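Adine street unit - front camera setup and maintenance README

Maintained by Yetunde Danladi. Mechanical questions to Clem Pryor, calibration questions to Adebayo Sani.

Scope

This file covers the front camera, its bracket and its mounting on the Adine wheeled unit. It does not cover the drive, the battery tray or the rear sensor mast, which have their own files in the same directory. Read the whole of the calibration section before loosening anything on the bracket. Two people have skipped it so far and both had to redo the job.

The unit is kept at the Ornside workshop. The spare bracket and spare lens cover are in the grey drawer under the charging bench, labelled KASTWOOD. If you take either one, write it in the parts book and tell Catalina Herrera so she can reorder.

Hardware

The camera sits behind a flat polycarbonate cover in the nose of the unit, looking forward along the direction of travel. The lens is wide angle. Straight edges bow towards the border of the image and buildings close to the unit lean inward. Both are expected in raw images and neither should be used as grounds for adjusting the bracket. Undistortion is applied downstream and raw files are stored as recorded.

The bracket is aluminium, held by 4 cap screws with spring washers. Replace the washers every time the bracket comes off. The cable leaves the camera to the left and must pass under the retaining clip before it enters the chassis. Outside the clip it rubs on the steering arm.

Tools: hex keys, torque driver, lint-free cloth, isopropyl alcohol, calibration board, feeler gauge. The board is stored flat on top of the cupboard. Do not lean it against the wall.

Removing and refitting the bracket

Power down at the main isolator and wait for the status light to go out. Disconnect the camera cable at the chassis end, not the camera end. Support the nose with one hand and back the screws out evenly in a diagonal pattern. When refitting, bring all the screws to finger tight, check that the bracket is seated with the feeler gauge, then torque in the same diagonal order. Put a paint mark across each head once you are happy with it. A broken paint mark at the next inspection means the calibration is suspect and should be repeated.

Calibration

Intrinsics are calibrated indoors with the board. Let the camera run until its temperature reading settles. Record 300 board images with the board tilted and moved through the whole field of view, including the corners, where most of our bad solves have come from. Run the solver and save the result under the unit name and the month, for example adine_july.

Extrinsics need a level floor. Check tyre pressures first. A soft front tyre changes the camera pitch enough to show up in the ground plane estimate, and Adebayo has lost a full afternoon to this.

Outdoor check

After any work on the nose, take the unit to a paved street and save a raw forward image before driving a route. Pick a long straight one with a wall or kerb that carries well into the distance. Overcast is preferred, as hard shadows confuse the ground segmentation. Inspect the raw image at full size. The joints between paving blocks should be distinct close to the unit, and parked vehicles at the far end should be separable from one another even if they are soft. Look along the bottom border for dark or blurred patches, which can be either dirt on the cover or part of the front body intruding into view.
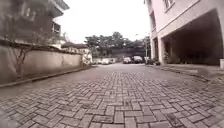 Blurred patch at the bottom left

A blurred grey patch in the bottom-left corner is logged as an open item until its cause is confirmed. Work through it in this order:

1. Wipe the cover with the cloth and alcohol, working from the centre outward, and take another image from the same position.
2. If the patch is unchanged, remove the cover and take one without it.
3. If it is still there, check the bracket seating and compare against the body outline in the mask file.

A patch that goes away at step 1 is dirt and can be closed. A patch that goes away at step 2 is a scratch or haze on the cover, so fit the spare. Anything that survives step 3 with the bracket properly seated is treated as body, and the mask is edited to cover it. Do not edit the mask first. Bukola Fashola signs off on mask changes.

Service intervals

Cover wipe: before every outing.
Paint marks and cable clip: every 2 weeks.
Intrinsics: every 3 months, or after any knock to the nose.
Extrinsics: after a tyre change, a bracket removal or a failed outdoor check.

Known issues

The cable connector on the Ekwueme interface board is stiff and can feel seated when it is not. Push until the latch clicks. Dropped frames at start-up are nearly always this.

Exposure settles slowly when the unit comes out of a covered parking area into open daylight. Discard the first few seconds of any recording that starts under cover.

The solver does not warn if the board size in the config file is wrong. Measure the printed squares after any reprint.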